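Search this site
Search

Last updated: March

Let the slow ones teach

I've been paid to move a robot's hands for most of the past year, and I want to argue with the people who think that job is a stopgap.

You've probably heard the line. Showing a robot what to do by hand is what we do until the computers get clever enough to work it out for themselves. The people doing the showing are a kind of human scaffolding, to be taken down once the building stands up. I heard it at a talk in Stillthorpe last winter from a bloke who'd clearly never done a shift of it, and I've been grumbling about it in the car ever since. So now you get the grumble.

First, what I do all day. I work at a small outfit called Gredum, in a unit behind a tile wholesaler. There are two ways we show the robot a job. One is the old way, where you take hold of the arm itself and push it through the movement while it remembers where you took it. The other is by remote control, with a pair of gloves and a headset, and the robot's hands copy yours from across the room (or from the next room, if somebody's running the vacuum). Either way you do the task, the whole thing gets recorded, and then you do it again. And again! One demonstration on its own is worth next to nothing.

The big job this year is called Seol, and it's kitchen stuff. Packing things, unpacking things, passing things from one hand to the other, putting small things in bigger things. It sounds like something you'd give a toddler on a rainy afternoon, and I thought so too until I tried it with fingers that couldn't feel.

Because that's the bit people miss when they watch over your shoulder. With the gloves on you've got your eyes and that's your lot. You don't know how hard you're gripping. You don't know that a thing is slipping until you see it slip, and by then you're already late. Pick up a mug at home tonight and pay attention to how little you look at it. Your hand sorts it all out while you're telling someone about your day. Now take that away and do the same job by watching.

My first week I recorded 19 demonstrations that were any good. The person at the next station, who'd been there a few months, could do that before morning tea. I was quicker than she was on every single attempt, too, and very proud of it, and almost everything I did got thrown out.

I'd been treating it like a race. I'd swoop in, grab, swing across, drop, next please. It looked great. What it taught the robot was to swoop. It had no idea why my hand had sped up in one place and eased off in another, so it copied the general air of confidence and knocked everything over. Her demonstrations were dull as ditchwater. She'd come in from the same height, stop, close the fingers, wait until they were properly closed, and only then lift. The robot that learned from her could do the job.

So that's my argument, really, and I'll say it plainly. Showing is a skill. It's a different skill from doing. We all know this about people - everyone's had the brilliant coach who couldn't explain a thing, and the aunt who could teach anybody to make pastry - and then for some reason we forget it the minute there's a machine on the other end.

Trays are my favourite case. A long narrow tray is a horrible thing to show well. Hold it at one end and it wants to tip, so you take it at both ends, and now you've got two hands that have to agree. If one rises and the other doesn't, whatever's in it goes for a slide. If they drift apart, you lose your grip. If they squeeze in towards each other the plastic bows and pings out, and you spend the next while on your knees looking for it.

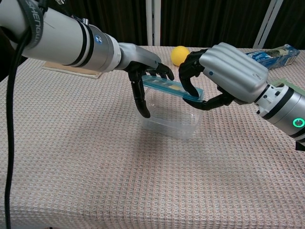 Both hands on the blue tray, over the open container.

When I do a two-handed hold like that at home I don't decide anything. At work I have to decide all of it. Which fingers go under? Which go over? Does the thumb help, or is it just in the way? My thumbs were in the way for a month. You learn to park them. You learn to let one hand be the boss and the other follow along, and you learn to stop above the container for a beat before you do anything else, so that the stop is in the recording and the robot gets the idea that stopping there is part of the job.

None of that is written down anywhere sensible, by the way. We have a guide and it's 206 pages, most of it about cables and logging in. The part on how to hold things well is a paragraph. Everything useful I know, I got from the woman at the next station, or from dropping stuff.

Now, the case against me, and it's a decent one so I won't pretend otherwise.

People say it doesn't scale. You can't have a person in gloves for every job in every kitchen in the country. Fair enough! Seol wanted 3000 demonstrations for one family of tasks, and there were mornings when I looked at the number on the whiteboard and wanted to lie down on the floor. If a robot can practise on its own overnight in a simulated kitchen, with no wages and no sore shoulders, why on earth would you pay me?

I've seen the overnight version. We had a go at it with a test we called Grurnel, same sort of tasks, mostly learned in simulation with very little showing. And it was impressive in its way. It also found some very odd ways to get things done. It would shove a container along with its wrist until it bumped into something, because nothing had ever told it that people don't care for that. It got the marks. I wouldn't have wanted it near my lunch.

What the showing gives you is manners, for want of a better word. A person packing a box of food does a hundred little things that aren't strictly needed. You don't reach across the open container with your sleeve hanging in it. You put things down the right way up. You're gentle with a thing that looks soft even when you've got no proof that it is. A robot that has only been told to get the item into the box has no reason to do any of it, and somebody would have to think of every one of those habits and write a rule for it. Or you could have a person do it properly in front of the robot, a lot of times, and let it soak in.

I'll give a bit of ground here. I do think the number will come down. We had one task this year where 239 good demonstrations did what we'd expected to need far more for, and the practice runs in simulation filled in the rest quite nicely. I'm all for that. If the boring repetition can go to the computer, the computer is welcome to it. I'd happily spend my mornings doing fewer demonstrations and doing them better, and fixing the spots where it's gone funny.

But look at what happens to the job if you go that way. The fewer demonstrations you need, the more each one counts. A sloppy one in a pile of 3000 gets lost in the wash. A sloppy one in a pile of 19 is a bad habit. So the person in the gloves matters more as the clever stuff gets cleverer, and this is exactly where my friend from the Stillthorpe talk had it backwards. He was on his way to needing fewer of us and he'd decided that meant he could care less who we were.

And it shows in the pay, of course it does. The ads I see for this work ask for "no experience" and "good hand-eye coordination" and offer about what you'd get stacking shelves. They set a quota by the hour. A quota by the hour gets you swoopers. I was one, and I'd have stayed one if anybody had been counting only how many I got through and never watching them back.

If I were running the place (I'm not, and I suspect there'd be more biscuits and less robotics if I were) I'd change a few things. I'd have every new person sit and watch their own recordings for a full day, which is excruciating and the best training I had. I'd let people throw out their own bad ones without it going against them. I'd put older hands in the gloves as well, people who've packed groceries or worked in a canteen or looked after little kids. The best natural I've seen at it used to decorate cakes. She was slow as anything and she never fiddled.

I'd also cut the shifts in half. After two hours in the headset my showing goes off, and I can see it going off when I watch it back. The hands get a bit careless, the stops get shorter. The robot can't tell that I was tired and wanted a cup of tea. It takes the four o'clock version of me just as seriously as the nine o'clock one, and I find that a bit touching and also quite alarming.

I still like the old way best, for what it's worth, with your hands on the arm itself. You can feel the weight of the thing and it can't race off on you. It's hopeless for fingers, so we don't use it much for Seol, but for big sweeping movements it's lovely, a bit like dancing with someone who's very polite and very heavy. I'd start every learner on that for a week before they got anywhere near the gloves.

Anyway, I'm back on trays next week. My left hand has been coming in low and I'd like to sort that out before it catches on.

Contact | Copyright the author, all rights reserved | Back to top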